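Section 7. Teaching a folding and pairing task

This section takes you through your first soft-goods task on the Jundora bench kit. It also tries to give a fair answer to the question we get more than any other: can the thing do chores yet? Some of them, yes, and it's a joy to watch when it does! Others will have you standing there with a sock in each hand wondering why you started.

Before you begin, finish the jaw calibration in Section 6 and check that your Plattner controller shows a steady green light.

7.1 Choosing a first item

Start with mittens. They are small, they come in twos, and a badly placed one can simply be picked up and put down again. Shirts and towels come later (see 7.4).

1. Clear a patch of table big enough for both mittens to lie flat without touching.
2. Lay them down with the cuffs pointing roughly the same way.
3. Take a hand-held gripper and close the jaws near the cuff of one mitten. The ribbing is tighter than the fluffy part and gives a cleaner hold.
4. Lift, move, lower, open. Go at the speed you would like the arm to go.
5. Save the run and put the mitten somewhere slightly different before the next one.

Note: Do not tidy up your technique too much. A small fumble that you recover from is worth keeping - the arm will fumble too, and it needs to have seen the way out.
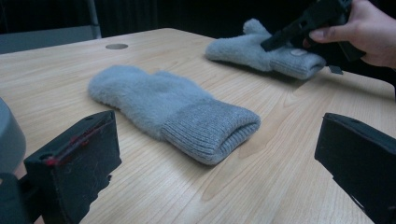 GRIP AND PLACEMENT

Fuzzy knit is harder than it looks. The jaws can close on the top fibres and miss the fabric underneath, so press down onto the mitten before you squeeze. Watch the thumb as well. If it is sticking out, bring the mitten down so the thumb stays clear of its partner, or you will end up pairing one and a half mittens.

Check the open end of the cuff before each run. A folded edge is fine, but a cuff that has rolled right up should be smoothed out by hand.

Caution: Keep loose sleeves, hair and jewellery away from the jaws. Switch the arm off at the wall before changing finger pads.

7.2 How many runs?

Our Bosberg bench needed 132 saved runs before the arm would pair mittens without help, and 343 before it coped with a table it had not met. Yours may need more. Spread them over several days if you can, with the curtains open for some and closed for others.

7.3 Trying it out

1. Load the Undov profile and choose "Pair".
2. Stand where you can reach the stop button.
3. Let the arm make one full attempt before you step in.
4. If it misses the same way three times, record ten more runs from that starting position.

7.4 So, can it do the laundry?

Not a whole basket. Pairing is good, flat folding of small towels is decent, and shirts with buttons are still a muddle. Turning a glove the right way out has beaten us every time so far. But a year ago we could not get a mitten off the table at all, and we are very happy with how far this has come.

The towel profile is planned for December. Fault code 342 (jaw closed, nothing held) is covered in Section 9.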